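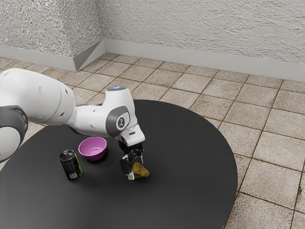 4.3 機材の選定と予算の組み方

この節では、手法の話を少し離れて、お金と納期の話を書きます。論文に載せるようなことかと査読前の読み合わせでも言われたのですが、私自身が計画を立てていた頃にいちばん読みたかったのがこういう節だったので、残すことにしました。アームの型番の比較表はよく見かけるのに、周りの机や指先のパッドにいくらかかったかはほとんど書いてないんですよね。

まず前提から。アーム本体は学科の共用設備として別の枠で買うことが決まっていて、私たちの裁量で使えるのは周辺機器の4,000ユーロだけでした。グリッパ、指先の交換部品、作業台、対象物、それから固定用の金具やケーブルの類が全部ここに入ります。最初に見たときは「けっこうあるな」と思ったのですが、見積もりを取り始めるとみるみる減っていきました(送料と取り付け板を甘く見ていたのが大きいです)。

そこで、発注前にシミュレーションで作業場所を一通り組んでしまい、買うものをその中で先に決める、という進め方にしました。環境の構築には研究室で使っているGrorkierを使いました。もともと制御の検証用に入れてあったものですが、購入計画にも思った以上に使えます。机の大きさを変えたり、アームの根元を少し横にずらしたりが数分でできて、しかも失敗しても請求書が来ない!これはもう本当にありがたかったです。

対象物は、片付け作業でよく出てきそうな形を選んで、飲料缶、浅いボウル、それに果物としました(図4)。机は黒い丸テーブル、グリッパは平行開閉の二本指です。どれも特別なものではありませんが、予算の検討という目で見ると、この組み合わせには結構な意味があります。缶は立った円筒なので指の開き幅が効いてきますし、ボウルは縁をつまむのか外側から抱えるのかで必要な指の形が変わります。果物は輪郭が不規則で、どこを挟むかを毎回考えなければなりません。つまり三つとも、グリッパの違う仕様欄を見にいくきっかけになるわけです。

グリッパの候補は最終的に二つまで絞りました。ひとつは吸着式、もうひとつがCastachの二本指です。吸着式は安くて軽くて、カタログを眺めているあいだは完全にこちらに傾いていました。ただ、表面がでこぼこした果物をどう吸うのかという話になると急に弱くて、パッドの種類を増やし、ポンプを足し、配管の取り回しを考え、とやっているうちに見積もりがどんどん膨らんでいきます。結局、本体の値段だけで比べていたのが間違いでした。用途に必要なものを全部足した金額で並べ直すと、差はほとんどなくなってしまったのです。

Castachの二本指は、代理店のMac an tSaoiから取り付け板込みで2,045ユーロという見積もりをもらいました。予算の半分を超える金額なので、正直かなり悩みました。それでもこちらにした決め手は指先が交換できることです。パッドと先端だけを消耗品として買い足せるなら、二年目以降の予算に少額で載せられます。うちの学科では年度をまたぐ大きな買い物は申請書が倍の厚さになるので、この違いは馬鹿にできません。

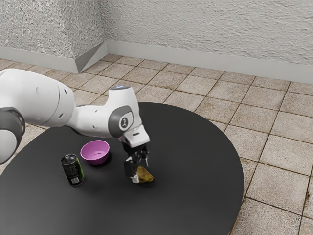

指先の交換部品には500ユーロを割り当てました。内訳は標準の先端とパッドの予備、それに薄型の先端を一組です。薄型を足したのは机の面との兼ね合いで、低いものを挟もうとすると指はどうしても天板すれすれまで下がります。シミュレーションならめり込んだ値を直して再実行するだけですが、実機で同じことをすれば先端が欠けるか、机に傷が入るか、運が悪ければアームが保護停止します。初年度に先端をいくつ壊すかは読みきれなかったので、ここは安全側に多めに見ておきました。余ったら余ったで翌年に使えますしね。

次に作業台です。これが意外と揉めました。私は四角い実験台をそのまま使うつもりだったのですが、丸いほうがいいという意見が共著者から出たのです。理由は、家庭の食卓に近い条件で評価したいから、というもので、もっともではあります。ただ丸テーブルは縁が曲がっているぶん、アームの土台をクランプで留めるという手が使いにくい。そこで土台は別の架台に載せて机の脇に置くことにし、机そのものには何も固定しない方針としました。架台は学科の倉庫にあった古いものを流用できたので、出費はボルトと水平出しの脚だけで済んでいます。

天板はIndemwoodに黒のつや消しで頼みました。色にこだわったのは見た目の好みではなくて(少しは好みです、すみません)、物体と背景の明るさの差を確保したかったからです。つや消しにしたのは照明の映り込みを減らすためです。ただし黒には黒の困りごとがあって、暗い色の缶のようなものを置くと、今度は下のほうで輪郭が背景に溶けやすくなるおそれがあります。計画の段階でここに気づけたので、明るい灰色の敷きマットを一枚、予備として買い物リストに足しました。数ユーロの話なのですが、あとから申請を出し直す手間を考えたら安いものです。

納期についても書いておきます。Mac an tSaoiの回答ではグリッパが約6週間、天板はそれより短いという見込みでした。発注日は02/02/2022で、学期の実習が始まる前に全部そろえる計算です。ここで効いてくるのが注文の順番で、私は最初、届くのが遅いものから順に頼めばいいと単純に考えていました。ところが取り付け板の寸法が決まらないとケーブルの長さが決まらず、ケーブルの長さが決まらないと架台の位置が決まらず、架台の位置が決まらないと机の直径が決まらない。ぐるっと回って全部つながっているんです。Grorkierの上でこの連鎖をほどいてから見積もりを依頼したおかげで、寸法の変更による再見積もりは一度だけで済みました。

一度はあった、ということでもあります。手首から下の長さを、グリッパ単体の図面で入れてしまっていて、取り付け板の厚みを足し忘れていました。画面の上では問題なく机に届いているし、衝突判定も静かなものでしたから、代理店から正式な図面が来るまでまったく疑いませんでした。厚みを入れて動かし直すと、ボウルの上を越えて果物に向かう軌道で余裕がだいぶ減り、そのときの机の高さのままでは具合が悪い。それで天板の脚を少し短くしてもらうことになったのです。Indemwoodが切断前だったのは幸運でした。これから同じことをされる方は、フランジ面から指先までの寸法を、必ず取り付け板込みの図面で確認してから入力してください。

対象物の調達についても少しだけ。缶やボウルは店で買えばいいと思っていて、予算書では「雑品」にまとめていました。ところが実験を繰り返すとなると、同じ形のものが何個も必要になります。缶は凹めば形が変わってしまいますし、果物にいたっては本物を使うと日ごとに硬さが変わります。シミュレーションの中の果物はいつまでも傷みませんから、この項目はうっかりすると抜け落ちます。私たちは樹脂製の模型を主に使い、本物は評価の最後にだけ使うことに決めて、その分を雑品から切り離して独立の行にしました。会計担当からは品名を「果物」と書かないでほしいと言われ、申請書では「把持評価用試料」になっています。

床と壁は予算の対象外ですが、環境には入れました。タイルの目地や壁のざらつきまで作る必要があるのか、と聞かれることがあります。購入計画だけが目的なら、たぶん要りません。私たちの場合は同じ環境を後で視覚系の評価(第5節)に回すつもりだったので、最初から背景込みで作っておいたほうが二度手間にならない、という判断でした。作業時間も研究室の資源ですから、備品の予算とは別に、環境づくりに使った時間もどこかに記録しておくといいと思います。私はこれを怠って、あとで報告書に書くときにカレンダーを遡る羽目になりました。

残額の扱いにも触れておくと、周辺機器の枠は一度に使い切らず、到着後の調整用に一部を残しています。何に使うかはこの時点では決めていません。学科には使途未定の金額を嫌がる空気もあるのですが、ケーブルの保護材や滑り止めなど、実物を並べて初めて必要だと分かるものは必ず出てくるので、そこは申請書の備考欄にかなり長めに書いて通してもらいました。その文面は付録Bに載せてあります。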